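Cakosar notes, still going

Tuesday, April 23, 2019

Quick one tonight, want to get it down before I forget what I changed. Planner mostly. Some grasp stuff at the end.

So the handover of control between Testa (the task planner, ours) and the motion layer was a mess in February and stayed a mess. Testa would say "pick can", motion layer would say "ok", and then if the arm stalled on the way in nothing came back up. No error, no timeout. Testa just sat there thinking the pick was still running. You'd go and get a tea and come back and it was exactly where you left it.

Fixed that by making every action hold a lease. Motion layer has to renew it or Testa assumes the worst and replans from whatever the cameras say right now. 9 lines in the end. Took me two days to find out they were the right 9 lines.

Second thing – the world model. It used to believe that only the arm moves things. Fine on your own at a bench at midnight, useless as soon as a person is putting food down on the same table. A donut would turn up on a tray and Testa would either ignore it or decide it had made a mistake earlier and try to "correct" it. Now every object carries a last-seen time and who last had it: arm, person, unknown. Unknown is allowed! That was the big change really. Before, unknown got forced into one of the other two.
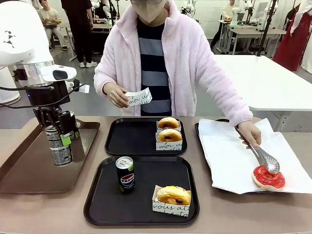

Can in the gripper, red donut in the tongs. Both sides busy at once.

The can is the easy one. Cylinder, stands up, known diameter, perception gives me an axis and I go in from the side. Shiny ones still lose depth points down the middle but the fit copes with holes. The slim black one on the tray was getting labelled as part of the tray until I stopped segmenting on depth alone and let colour have a vote. Black on black is never going to be fun but the top rim is bright so at least theres something to hang on to.

Donuts in paper sleeves are horrible. The sleeve is thin, it bends, it has writing on it, and the segmenter kept splitting one donut into two things: donut, and paper. Then Testa wants to tidy the paper. Loan Nghiêm suggested merging any sleeve mask that touches a donut mask and treating the pair as one object with a "don't squeeze" flag. Crude but it went from 69 to 83 percent correct on the logged set, 383 frames, so it stays in for now. I'd like something less hacky. Not this week.

Glazed ones come out as their own class now, the red is so strong it fooled the old colour threshold completely. An open sleeve in someones hand is still a problem, gets picked up as an empty flat thing and given a table height, which is obviously wrong when it's up in the air. Need to check against the hand mask first.

Noter is logging all of this properly finally, one file per run with the planner state and the masks side by side. Scrubbing back through it is so much nicer than grepping. Wish I'd done it befroe Imcombe, would have saved us most of that demo.

Next:
lease length per action, one value for everything is silly
hand mask check
tray edges, the lift height is still a fixed number and I don't trust it
put the merge rule in config so Loan can stop editing my file

Right, bed.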